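# About Lindgren Motion Software

We are a small software company in Nunville. We write planning and control programs for robot arms, and our customers are mostly workshops and laboratories that already own an arm and want it to do more than repeat one fixed path.

The company was started in January by Teodor Tomaszewski and two colleagues from his former work in Emley. Today we are 12 people. Most of us are programmers, and two of us came from mechanical design, which helps a lot when a customer calls with a question about joints and not about code.

Our main product is called Julevetti. It takes the position of the objects on a table, proposes several ways to grasp each one, and then calculates a path for the arm that does not touch the other things standing near. 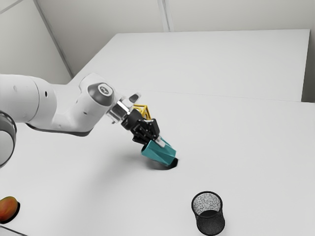 Every new version must pass 2590 simulated tasks before we give it to a customer. The tests run during the night, and in the morning one of us goes through the failed ones by hand. This is slow work, but we have found many of our worst mistakes in this way, especially in the last centimeters before the fingers close.

We give support in English and Polish. A trial license is valid for 30 days and includes all functions of the planner. If you would like to try it, please write to us what arm you have and which objects you want to move, and we will answer you with a first opinion.

Page updated: April 2020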